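Progress report to the grant office
Local leaders' summit follow-up, second reporting period
May 22, 2019

Short version first as I know you have a stack of these. The summit happened, the joint statement got signed, and the follow-up work is behind in one place and ahead in another. Money is fine. Details below, in the order of your template, more or less.

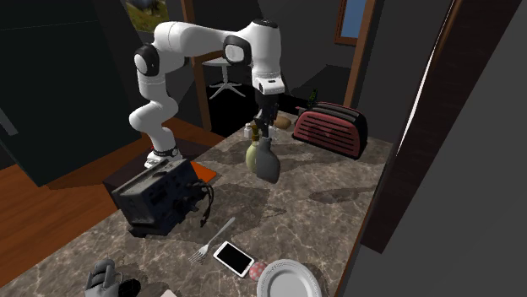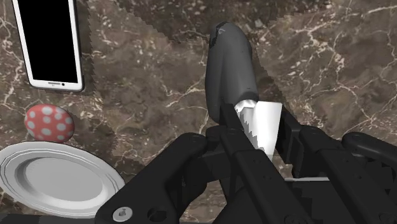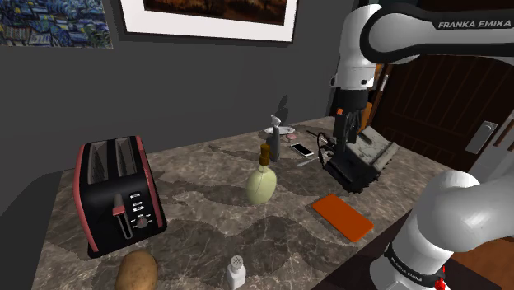 1. What we said we would do

Three things in the proposal. Bring the four towns' delegations to one table on trade and border crossing rules. Get a written text out of it. Then track whether anybody does what the text says. The first two were the first period, mostly. This period was meant to be all tracking, but the summit slid from November to the spring when the Tromville council lost its majority, so you are getting both in one report. I flagged this in the last letter.

2. The summit

Held in Dunton, two days. 395 registered, counting press. Delegations from Dunton, Tromville, Rathore and Grornasville, plus observers from both national governments who sat at the back and took notes and did not speak on the record. We had asked them to speak. Will ask again.

The agenda was supposed to be economic. Customs hours, truck permits, the seasonal worker cards, the shared bus line. Day one went that way until lunch. Then the news came in about the new checkpoint on the Rathore road and the afternoon was gone. Every delegation wanted the floor. The session on permits was cut to half an hour and the bus line was not discussed at all until the next morning.

I would not call it wasted. The checkpoint was on everyone's mind anyway and Rathore had come expecting a fight over it. They got one, in a room, with interpreters. Grornasville offered to host a separate meeting on security questions so the trade talks would not get swallowed again. That offer is in the statement, paragraph 9.

Day two was calmer. Drafting group worked through the night before and had a text by breakfast. Two sticking points left:

- whether to name the checkpoint or just say "recent measures" (ended up as "recent measures")
- whether the worker cards should be good for one season or two (ended up as one, with a review)

Tromville signed last and with a reservation on the worker cards. Their new council has to vote on it. Has not yet as of this writing.

3. The statement

13 commitments in the final text, down from the draft. Copy is in the shared folder, both languages. The translation of paragraph 4 has a mistake, "shall" where it should say "may", and Grornasville noticed before we did. Corrected version is out to all four towns. Please use that one and delete the old.

Press pickup was decent the first week, then dropped off. Most of the coverage was about the checkpoint. Only the Dunton paper wrote about permits at all. We printed 3,000 copies of the plain-language summary and most are handed out, mainly at the crossing itself and at the Saturday markets, no wait, we stopped the markets after the first try, hardly anyone took one. At the crossing people have time to read.

4. Tracking so far

This is the part that is behind. We wanted a monthly reply from each town on each commitment. Getting replies from Dunton and Grornasville on time. Rathore sends theirs late but sends them. Tromville has sent one, and it was a cover letter.

Where things stand on the commitments that matter most to you:

Customs hours. Done at one crossing, the northern one. Opens earlier and closes later now. Truckers we spoke with are happy with it but say the wait just moved to the weigh station, which is not ours or the towns' to fix.

Truck permits. Single form agreed, not printed. Dunton and Rathore each think the other is paying for the printing. I have written to both. It is a small sum and I am tempted to cover it out of our supplies line, let me know if that is allowed.

Worker cards. Waiting on the Tromville vote. Farms on that side need an answer before picking starts or the season is lost for this. Biggest risk in the project right now.

Bus line. Ahead of plan, which I did not expect. Grornasville put up the money for a trial and the first run carried 50 passengers. Not clear it will hold up once the fare goes to full price.

Security meeting. Date not set. Rathore wants it before the summer break, Tromville wants it after. The national observers have asked for seats. Grornasville is fine with that, Rathore is not, and I think they have a point, the towns talk more freely without them.

5. Problems

Interpreters. We booked too few. By the second afternoon they were exhausted and it showed, and two exchanges on the checkpoint had to be repeated beacuse each side had heard something different. Next time a full second team. I have put it in the revised budget.

Turnover. Half the Tromville people we built contacts with are out of office. The new ones campaigned against "deals made in Dunton" and so are not eager to pick up the phone. We have gone there twice. Second visit went better than the first. They want the next round in Tromville and I would like to say yes to that.

Staffing on our side. Still one post short. Ad is out again.

6. Money

Spent under on travel, over on interpreting and venue. Nets out close to even. Full sheet is attached separatly. We are asking for one change, moving the unspent travel money into interpreting for the second round. No new money asked for.

7. Next period

Tromville vote, whichever way it goes. If it is no, the other three have said they will go ahead with the cards among themselves, and we would need to redo that section of the text.

Permit form printed and in use at both crossings.

Security meeting in Grornasville, date and seating list.

Decision on where round two is held. Need your view on this one before the end of next month, the halls book up early.

Attachments: budget sheet, corrected statement, attendance list, reply log by town. The log has gaps where replies did not come, I left them blank.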